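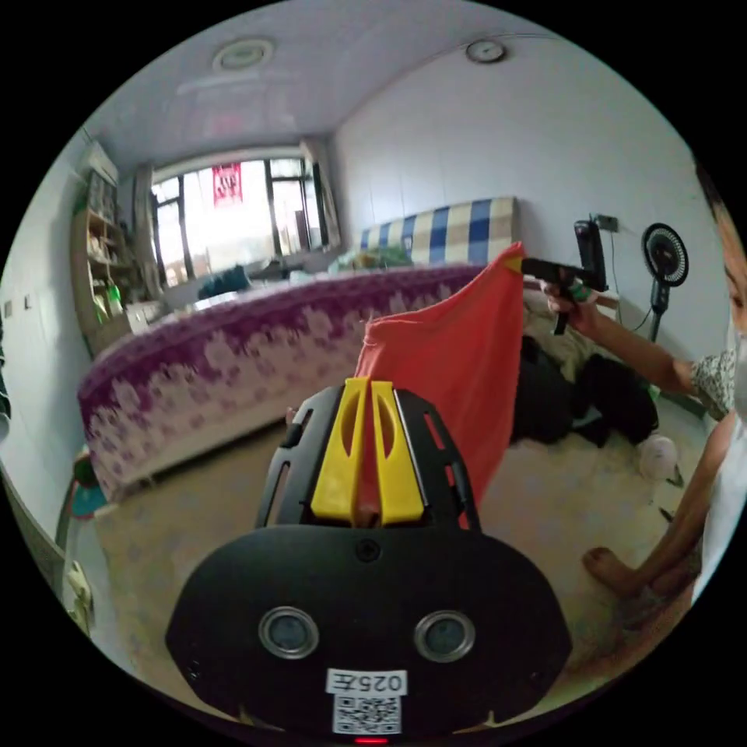
Prudis Association for Rank and Insignia Studies
Minutes of the working group on comparative rank tables
22/12/2021

1. Opening and quorum
The chair opened the meeting at 14:05. A quorum was present. The agenda was adopted with one change: the item on naval warrant grades was moved behind the item on the printed edition.

2. Minutes of the previous meeting
Approved with a correction to item 4, where "flotilla admiral" should read "commodore" in both places.

3. Matters arising
3.1 The scans of the older seniority lists have been returned by Tekel. The files open correctly. Page order in the second batch is wrong and has to be repaired by hand before indexing.
3.2 The loan agreement for the sleeve lace samples has been signed and filed.

4. Status of the rank table
4.1 The editor reported that the table now holds 677 entries. Of these, 163 still lack a source for the date on which the grade was introduced or abolished. Most of the gaps are in the one-star column.
4.2 The group discussed how to treat brigadier and brigadier general. In some services the holder counts as a general officer, in others as the most senior field officer. The present table puts both in the same row without a note.
4.3 Agreed: the row stays as it is, and a status field will be added with the values "general officer", "field officer" and "varies by period". The field is to be filled from regulations only. Memoirs and press reports are not accepted as a source.
4.4 A member asked whether acting and brevet grades should get their own rows. The chair's view was that a brevet is a condition of appointment and does not belong in a table of substantive ranks. Agreed to keep them in the notes. One member asked for dissent to be recorded - the notes are not searchable in the current version.

5. Equivalence codes
5.1 The draft prepared under the Trirus project uses a single code for each level. This fails where a service has two grades at one level, such as senior and junior captain.
5.2 Two options were put forward: a letter suffix on the existing code, or a separate seniority number within the level. The suffix is easier to read in print. The number sorts correctly without extra work.
5.3 Vote: seniority number, carried, with 2 abstentions. The draft will be changed to match and sent out again.
5.4 Codes already quoted in published articles will remain valid and will point to the new ones.

6. Printed edition
6.1 Abubakar Press has asked for final copy in one file, with insignia drawings supplied separately as line art. Color plates are not included in the quoted price.
6.2 Shoulder boards will be drawn with the button end at the top. Sleeve rings will be drawn for the left sleeve. Drawings that do not follow this will be sent back.
6.3 The question of translated titles was left open. The editor prefers the original title first and the English form in parentheses. A sample page in both layouts is to be prepared.

7. Naval warrant grades
Short discussion only. The distinction between warrant officer and commissioned warrant officer is not handled in the same way across the table. Deferred to the next meeting, pending a written paper.

8. Actions
Editor: add status field; prepare sample pages in both layouts.
Secretary: repair page order in the second batch; reply to Abubakar Press on line art.
Codes subgroup: revise the Trirus draft under 5.3 and list all levels with more than one grade.
All members: send missing sources for the one-star column to the editor.

9. Any other business
The index of abbreviations still gives two forms for lieutenant commander. The secretary will remove the form without periods.

The meeting closed at 16:20. The date of the next meeting will be sent out by the secretary.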